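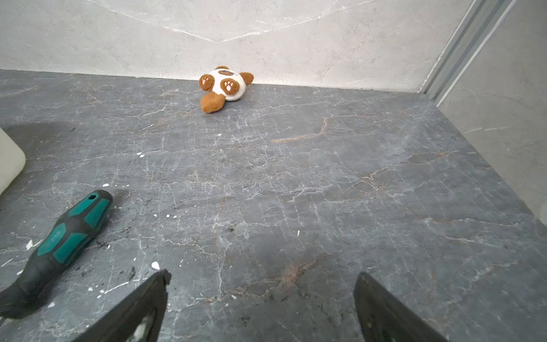

# Planning and paying for a tabletop robot arm: your questions

*Last revised 3 April 2021 by Pavithra D'Souza, Trekeo lending desk*

Trekeo helps small workshops, repair rooms and after-school clubs choose a tabletop arm, and we lend out a few of our own while people make up their minds. The same questions come up on nearly every call (and we do love the calls, so please keep ringing!), but it seemed kind to put the answers in one place where you can read them with a cup of coffee and a calculator.

## Before you spend anything

### What should we write down first?

Write down the things you want picked up. I know that sounds too simple, and most people would much sooner talk about motors, but a list of real objects from your own bench will steer almost every other choice you make. Put the soft things on it as well as the hard ones. A plush toy and a screwdriver ask for very different handling: one squashes and has no obvious place to take hold of, and the other is stiff, long and heavier at one end than you'd think. If both are on your list, say so when you ask for a quote, and ask the seller to show you both being lifted by the same gripper.

### How much should we set aside in total?

For a club or a small shop, our usual starter package comes to $2,426. That covers the arm, a two-finger gripper, a small wrist camera, the power supply and the clamps. It does not cover a computer, a table or shipping, and those three have spoiled more budgets than the arm ever has. If you already own a decent laptop you are in good shape.

### Is it cheaper to buy used?

Often, yes, and I have nothing against it. Ask how many hours the arm has run, whether the gripper fingers are the first set, and whether the software still gets updates. Then ask to see it move through its whole reach, slowly, with something in its grip. A seller who will only send you a photograph of it folded up in a box is a seller I would thank politely and leave alone.

## The gripper and the camera

### Do we need a fancy gripper?

Probably not in your first year. Two plain fingers that open nice and wide will get you a long way. Measure the widest thing on your list at the spot where the fingers would hold it, then add a bit for crooked approaches, and compare that with the opening on the spec sheet. People tend to measure the whole object, get a frightening number, and order something much bigger than they need.

### How long do fingertips last?

It depends so much on what you're lifting that I can't give you one answer for everybody. Rough or gritty work wears them faster. Budget for spare fingertips from the beginning, and put them on the first order so they travel in the same box. A pair of the basic ones is $39 from us. Check the inner faces whenever you clean the arm, and make a note in your log if a patch looks worn, so that the next person can tell whether it's getting any worse.

### Why is a camera included in the package?

A camera at the wrist travels with the gripper, so it gives you a view of what lies ahead of the fingers. Nearby items look very large from there and something by the back wall looks small, and it takes new operators a little while to get used to that. If your work depends on knowing exactly where everything is on the table, you may want a second camera looking on from a fixed spot. Leave a line for it in the budget, even if the line stays empty until October.

## The table and the space around it

### Can we put the arm on a surface we already have?

Usually! It must be flat, steady and strong enough to take the clamps, and the arm's full reach has to fit over it. Before you commit, borrow a piece of cardboard, cut it to the reach shown on the spec sheet, and lay it down where the arm will go. Shona Prendergast did this at her repair shop, Prendergast, and found she had been planning to mount the arm so close to the wall that a third of its reach would have been wasted. She moved the whole plan to the other end of the bench and spent nothing.

### Does the look of the surface matter?

More than most people expect, if a camera is involved. A dark, marble-patterned top with pale veins and coppery streaks is handsome, and it's a fair test too, with plenty of small marks and flecks that the software has to ignore. A plain mat is easier going. I'd suggest pricing a plain mat for your early weeks and then trying the arm on your real surface, so you learn how much difference the pattern makes for your own work. Mats are cheap. Please don't replace a countertop on my account.

### What about dust and crumbs of plaster?

Set aside money for a hand brush and a small vacuum, and a few minutes of somebody's day. Grit gets under mats and into joints, and little specks can confuse a camera. In a working shop you will never get rid of it altogether, and that's fine, but do put cleaning on the schedule you hand to whoever signs the check.

## Comparing quotes

### You sell the Wetomton arm. Should we look at the Zerkex as well?

Please do. We sell the Wetomton because we know how to mend it, and I'm fond of it, but the Zerkex has a longer reach and for some benches that settles the matter. Send both sellers the same list of objects and the same sketch of your table. Then look at these lines side by side:

- Widest finger opening
- Weight it can lift with the arm stretched out
- Price and delivery time for spare fingertips
- Length of the warranty, and who pays the return postage
- Training, and whether it's charged by the hour

### How long does an order take?

Allow 8 weeks from purchase order to delivery. I know that feels like forever when the grant money has just landed and everyone's excited. Use the wait to sort out your power outlets and your table, and to gather your objects in a box.

### Can we try one before we buy?

Yes, and I wish everybody would. A loan runs for 10 working days, and you pay only the shipping both ways. Bring out your own tools and your own odds and ends for it, including the awkward ones. If you end up buying, we take the outbound shipping off your bill.

### Who should we talk to?

Write to me, Pavithra, at the Trekeo lending desk, and put "bench plan" in the subject line so it doesn't get lost among the repair mail. Attach your object list and a sketch with measurements. Pencil is perfectly fine.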